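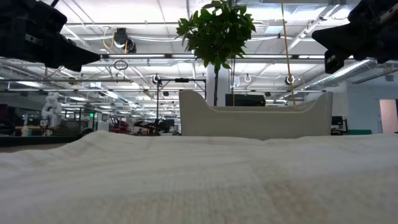
Two grippers over a cream-colored cloth at the Niltero workshop, with a bin standing beyond it. Photo: Niltero.

Niltero opens its collection of cloth-handling examples to outside labs

900 recorded attempts at a task most people learned from a parent, and then avoided

27 November 2018. Niltero, which builds learning systems for machines that handle soft goods, today announced that it will share the first part of its cloth-handling collection with university groups and small companies. The release, called Meltarora, contains 900 recorded examples of a person guiding a pair of robotic grippers through the business of picking up, spreading, folding and putting away large pieces of fabric.

The company would like it known at the outset that the robots do not yet fold your laundry. They do not yet reliably fold Niltero's laundry, and Niltero's laundry has been washed, measured and labeled.

Cloth is an unkind subject for a machine. A box has six sides and keeps them. A tablecloth has no opinion about its shape until somebody touches it, and then it has several. Programs written step by step tend to do well on the first corner and lose heart at the second. Niltero's approach is to have people do the work through the grippers, record every movement along with the camera views, and let a learning system look for what the good attempts have in common.

"We spent the first three months trying to write down how to fold a sheet," said Marjan Ansari, who leads data collection at Niltero. "I have the document. It is 130 pages long and it stops before the sheet is folded. After that we decided to show the machine instead of telling it."

Each example in Meltarora begins with the fabric dropped in a heap by an operator who has been told to be careless, an instruction that took some practice. The operator then takes hold of the controls and works until the cloth is either folded to a set standard or has defeated everyone present. Both results are kept. Failed attempts are marked as such and make up a larger share of the collection than the company first planned.

"People send us only their best work if you let them," said Bijan Kermani, the engineer responsible for checking the recordings. "In the beginning the operators would drop a corner, say a word, and start again. I had to ask for the dropped corners back. A system that has only ever seen the cloth behave has learned very little about cloth."

Kermani reviews the recordings at normal speed. He has been offered software that would let him watch them faster and says he tried it for an afternoon and began missing slips.

What is in the release

Meltarora covers 5 tasks: finding an edge, lifting by two corners, spreading flat, folding in half and placing in a bin. Every example includes gripper positions, the opening and closing of the fingers, the camera views, and a short written note from the operator. The notes have been left mostly as they were typed. Researchers who need tidy text may wish to budget time for this. One entry, attached to an otherwise excellent attempt at spreading flat, reads in full: "no idea why that worked."

The fabrics range from thin sheets to heavy throws. Plain, pale cloth was used for many of the sessions at the request of the vision team, who wanted to know how the system would cope with few patterns to hold on to. It coped poorly, and the vision team was pleased to have been right.

Recording took place in Niltero's own workshop, among the rest of the company's equipment, under the ordinary ceiling lights. An early plan called for a plain backdrop and a closed-off booth. Ansari argued against it on the grounds that no future customer had ever described their building to her as a closed-off booth.

"If it only works in front of a blank curtain, then what we've built is a very expensive thing for people who own a blank curtain," she said.

Checked by someone else

Before the release, a sample of the collection was sent to Wodus, a small firm that tests training material for learning systems. Wodus trained a basic model on the examples for lifting by two corners and reported that it picked up the habit of one particular operator, who pauses before every grasp. Niltero confirmed the pause. The operator in question was thinking. The company has since rotated its staff more often and added an operator number to every recording, so that researchers can balance the examples as they see fit.

Wodus also found 3 recordings in which the task label was wrong. These have been corrected. In each case the operator had been asked to fold in half and had, by the end, placed the cloth in the bin.

What comes next

The second part of the collection is planned for May. It will add towels, fitted sheets and shirts with sleeves. Kermani has asked that no date be promised for the fitted sheets, and none is being promised.

Niltero is also working with Kazemi, a linen rental company, to record examples using fabric that has seen commercial use. Kazemi's stock is softer than anything bought new and hangs differently from the fingers, and early sessions suggest that a system trained only on new cloth is badly surprised by it. Results from that work will be shared with the same groups that receive Meltarora.

Access and terms

Meltarora is free for teaching and research. Companies may use it for testing at no charge and should contact Niltero about anything they intend to sell. Applicants are asked to describe their project in one page and to name a person who will report errors when they find them. Applications are read by Ansari, who would prefer the one page to be one page.

Groups with their own grippers are welcome to contribute recordings. A guide to the file layout and the labeling rules comes with the release, including a section on what counts as folded. That section was revised more often than any other part of the guide, and comments on it are invited in writing.

About Niltero

Niltero develops learning systems and recording tools for the handling of cloth and other soft materials. Its customers work in linen supply, packing and garment repair.

Press contact: Marjan Ansari, Data Collection, Niltero. Recorded samples and further photographs are available to journalists on request.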